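Ratarum Bench: Build Gallery

Home / Projects / Ratarum / Gallery

Welcome to the Ratarum page! If you've walked past the back table at Stivlow on a winter evening and wondered why somebody was cheering over a capacitor, it was probably me. Ratarum is a two-arm sorting bench for the mixed electrical and plumbing salvage that piles up in a shared shop. The idea is simple. You tip out a handful of parts, the arms pick them up one at a time, and everything lands in the right bin while you get on with your own project. We're a good way from that, but it picks things up, and I still can't get over how much fun that is to watch.

I started in January with a sketch on the back of a lumber receipt and a lot of confidence. Pantelis Balaskas joined in for the wiring and then got hooked on the grasping side, so now he argues with me about approach angles at 9 p.m. (he's usually right). Click through, and please steal anything you like.

The mat

We went through three surfaces before brown won. Bare white table was terrible for us: the breakers are white, the table was white, and the software kept drawing its outline around a shadow and reaching for that. Green cutting mat was better but had grid lines all over it, and the lines came out as very long, very thin parts. Plain brown has been great. Pale plastic stands out, brass stands out, and even black parts hold a decent edge as long as the lights are up. The creases fooled it once or twice early on, and I turned the sensitivity down a notch and haven't had trouble from them since. 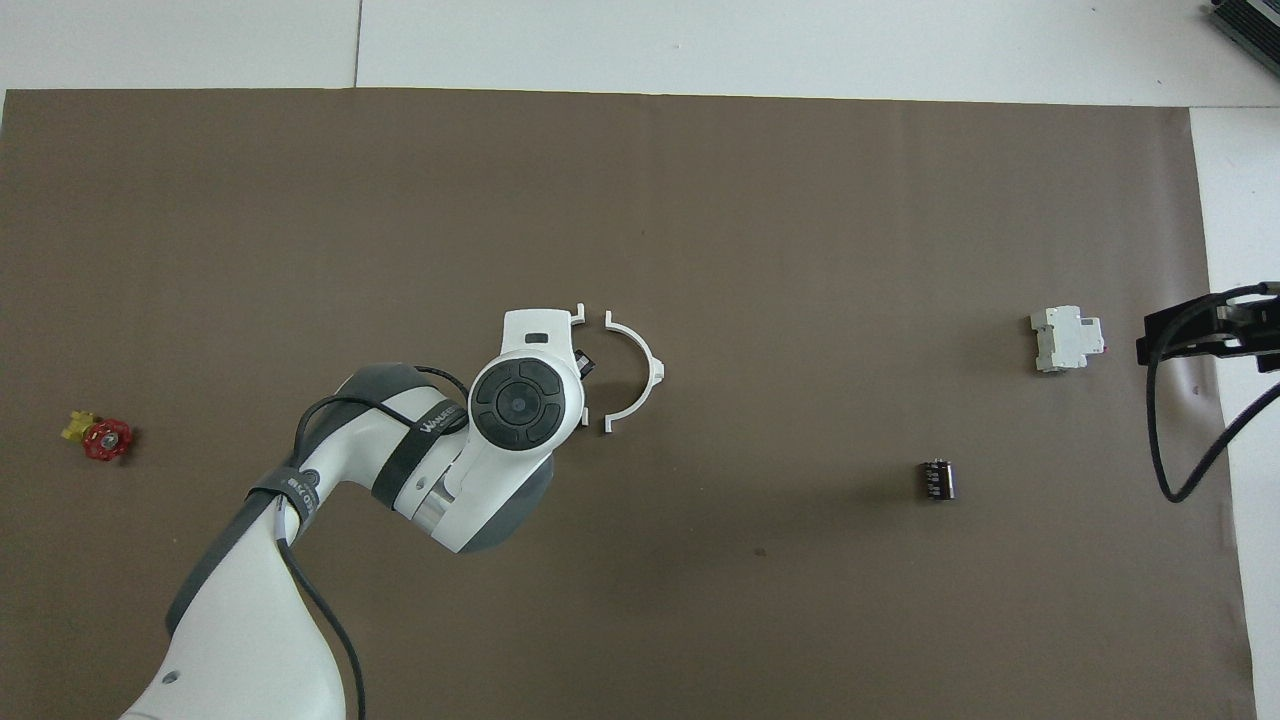 Valve parts are my favorite thing to sort and also the thing that beats us most often. We have a whole coffee can of them, and no two want to be held the same way! A handwheel that's lying on its side, like the red one next to the brass fitting here, gives the gripper spokes and gaps where it would love to have a nice flat face. Go in along the wheel and you can get a good pinch on the rim. Go in across it and the thing rolls. A capacitor standing on end is a different puzzle, easy to grip and very easy to knock over on the way in, so the wrist has to come down from higher up than feels natural. Breakers are the friendly ones. They're blocky, they stay where you put them, and I use one as the warmup part every time we power on.

Cables

I rerouted the gripper cable more times than I want to admit. My first try was pulled snug along the arm, very tidy, and it went tight as soon as the elbow folded. Now there's a generous loop over the top of the elbow and a strap to keep the rest close. It looks a little shaggy and it works so much better. If you're building anything with a joint in it, move the joint by hand through everything it can do before you tie down a single cable. Pantelis did the runs behind the table, and he labeled both ends of every one, which I made fun of right up until the night I needed to swap one out.

Teaching it where things are

Our control software is called Brestent. It's a pile of scripts that grew a name, and I'm very fond of it. It keeps a list of what's on the mat, decides which arm is closer, and sends that arm over while the other one waits its turn. The waiting was the hard part! In the first version both arms would go for anything near the middle, and we had a bump (slow, no damage, very loud yelp from me). Now each arm has to claim the middle strip before it can enter, and it gives the strip back when it leaves. It costs us some speed and I don't mind a bit.

We spread parts out when we're testing a new grasp. Crowded piles come later, once a single part goes well. A full test night is 30 tries, and we write down every miss along with what the part was and which way it was lying. That notebook is the best tool on the bench.

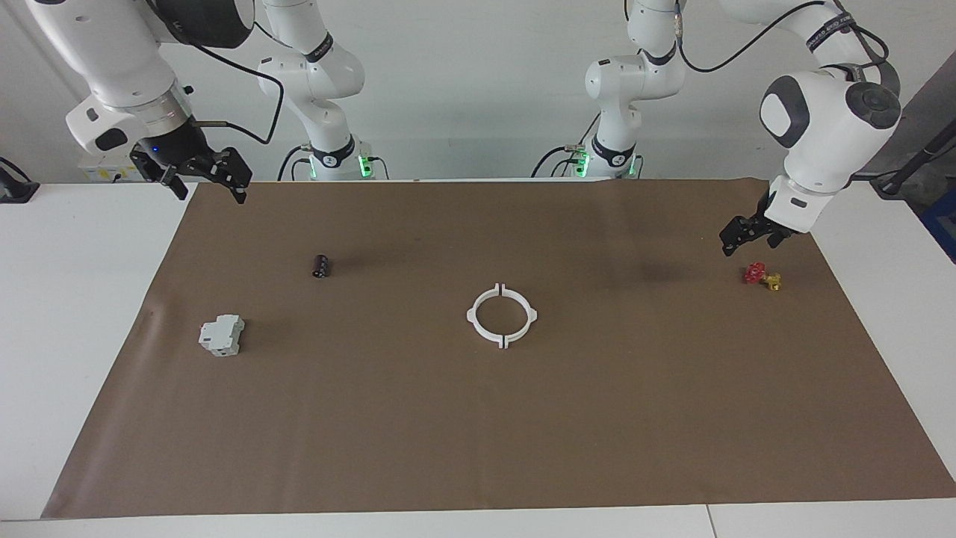
Both arms over the brown mat, with the ring bracket near the middle and the red and yellow pieces together at the right.

The ring bracket is a great test part, by the way. You can grab it by the rim, by a tab, or with one finger down inside the hole, and Brestent had a strong and very wrong preference for the hole. We've talked it into liking the rim. The pair of touching parts is the next big thing for us. Two things in contact still tend to read as one odd-shaped thing, and the arm heads for the center of the lump, right where they meet. Pantelis wants to split them by color. I want to give the lump a gentle nudge and look again. We're going to try both and I can't wait.

Scorecard so far

Our longest run was 121 parts in one evening, with 13 misses. Nearly all of the misses were valve parts, which will surprise no one who read the section on valve parts. Breakers have been close to perfect. Small screws aren't on the menu yet.

Still to do

Bins that lock to the table edge, so a bumped bin doesn't throw off every drop after it.
A lamp on a proper arm. The evening shadows are long and the software likes them too much.
Niazi, our sorting chute. It's all cardboard and tape right now and it deserves plywood.
A stop button on each side of the table. We have one, and it's always on the side I'm not on.

Come and see it

The bench is usually running at Stivlow after 7 p.m., and we love company. Bring a handful of odd parts from your own junk drawer, nothing sharp and nothing smaller than a grape, and we'll put them on the mat and see what happens. Parts lists and the Brestent scripts are on the shelf by the back table in the blue binder. If you make your own version, send pictures and I'll add them to the gallery!

Back to Projects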